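Fenham Ernilora two-arm bench kit: review
By Ilze Rebane
Posted 1/4/18

The Ernilora is a pair of small tabletop arms sold with a controller, a wrist camera for each arm and a parallel gripper with interchangeable fingers. Fenham aims it at packaging labs and small product teams who want to try handling jobs before paying for a full cell. We ran it on bagged goods, mostly clear zip-lock bags, because they are what our readers ask about and because thin film shows up the weak points of a gripper quickly.

Setup took 55 minutes from opening the cartons to the first jog move. The arms are fixed to aluminum extrusion, and the brackets will go on any rail with a compatible slot. The printed manual covers mechanical assembly well. It covers cabling badly. The drawing for the camera lead shows it leaving the wrist on the wrong side, and we had it wrapped around a joint before we found the corrected sheet on the download page. Leave more slack at the wrist than the drawing shows and check it through full rotation before powering the arm.

Gripper

The jaws open to 80 mm. Each finger is a broad black block that narrows to a tip, and all of the useful precision is in that last narrow section. Closing force is set in software and can be changed in the middle of a routine. At the lowest setting the tips will close on bag film without marking it. The wider part of the finger is meant for cartons and jars, and it is of little use on flexible packaging except to push it aside.

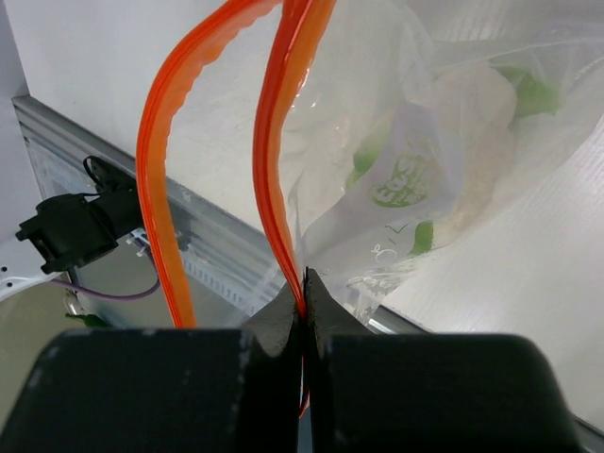 Wrist camera view with the orange zipper strips of a clear bag between the fingertips. The packaged item is inside the bag.

Gripping one zipper strip and leaving the other free is the hard part of the job. The tips are narrow enough for it, but approach angle matters more than force. Coming in square to the closure, the gripper tends to take both strips. Tilting the wrist and entering from one end of the opening gave the better result in our runs. The supplied bag routine does not include the tilt, so it has to be taught by hand.

The finger surface marks early. Scuffs and pale specks appeared on the matte faces well before the end of the trial. We measured no loss of grip from this, but anyone working with white product should wipe the fingers regularly. Replacements are sold in pairs and each finger is held by 2 screws. Changing a pair does not disturb the camera calibration, a point on which the older Nindero gripper still does poorly.

Cameras

Mounting the camera at the wrist puts both fingertips permanently in view, and alignment is easy to judge. The cost is that the fingers block a large share of the lower image. With a bag held close, the operator sees the top of the closure and very little beneath it. 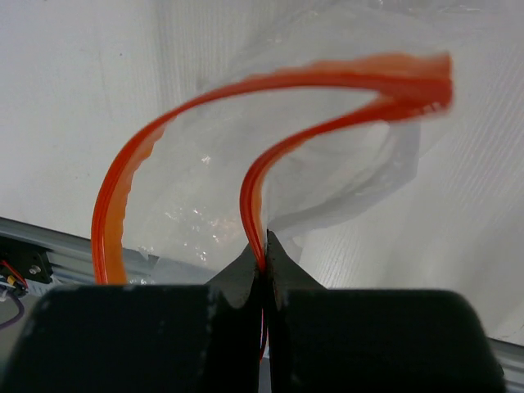

Motion blur is the other limit. During quick moves the colored edge of a closure smears, and clear film is difficult to separate from a pale work surface at any speed. Exposure can be locked, and it should be. Bartosz Kołodziej, who wrote our test routines, got steadier tracking by following the colored strip and ignoring the film altogether. For bags with a clear closure we have no good recommendation.

Two-arm work

The controller handles both arms from one timeline. Either arm can be told to wait for the other by position or by gripper state. This part of the software is well made. Collision zones are less so: they are entered as boxes, in numbers, with no preview. Kazimiera Duda redid ours four times before the arms would share the center of the table without stopping each other. 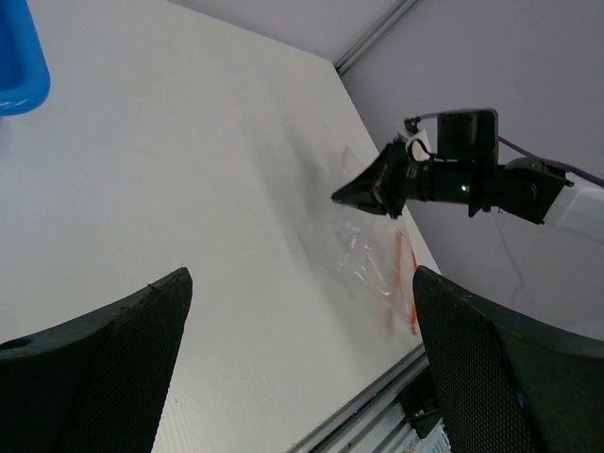 Second arm with its pointed gripper just above a crumpled bag.

The light on the wrist is small but readable from a normal working position. Arm noise is low. The box on the wrist is held by a light clip that we would replace with something firmer.

Support

We sent two questions to the reseller, Stępień. The first was answered the same day with a usable file. The second, on collision zones, was answered with a page of the manual we already had.

Verdict

Recommended for trials on bags with a colored or textured closure, and for light cartons. The gripper is precise at the tip and the two-arm timing is reliable. Wait for the next software release if your work depends on collision zones. Fenham lists it for April.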